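6.3 When the arm stops and will not say why

The Tevia simulator reports most faults in plain words. Fault 227 is the exception. It reads "motion withheld", and the arm hangs over the table like a guest who has forgotten why they came into the kitchen. The usual cause is a grasp target that has drifted away from the object it belongs to.

CAUTION: Do not press Resume to see what happens. Rachid Hajji did, in July, and the log ran to 900 lines before he found the stop key. If a real arm is paired with the session, unpair it first.

1. Press Hold. The status bar turns amber.

2. Save the session under a new name. Saving over the old one also saves the fault, with great fidelity.

3. Open the Views panel and find where the gripper has got to. Go through all the saved views, including the ones you think you know.
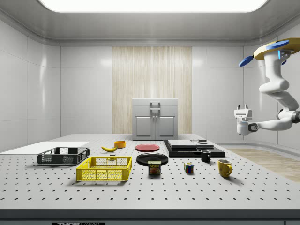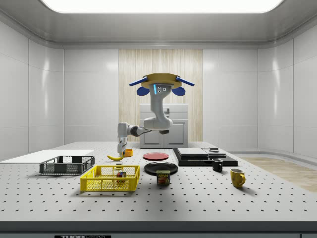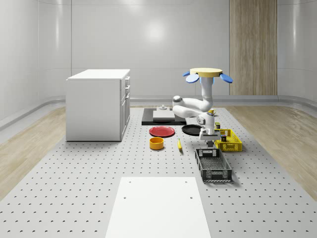 4. Select the object named in the fault message, such as the banana or the yellow mug, and choose Show Target. The marker should sit on the object. If it sits in the next basket, or under the floor, you have found your fault.

5. Choose Snap Target to Object. Wait for the tick.

6. Lower the speed to 25 per cent and run one cycle. Keep a finger near Hold.

Note: Snap Target does nothing while the object is locked. It will still show you the tick. We have raised this with Ville Kinnunen, who considers the tick to be correct.

6.4 If fault 227 comes back

1. Check the step limit under Session > Limits. The default is 1,000. Anything lower may end a reach halfway and report it as drift.

2. Reload the table layout from the Ponder library. Any objects you moved by hand will go back to their listed places, so write down the ones you care about.

3. If the fault is still there, send the log and the session saved in 6.3 to Marjatta Halonen at support. Please leave the log whole. The dull parts are usually where it went wrong.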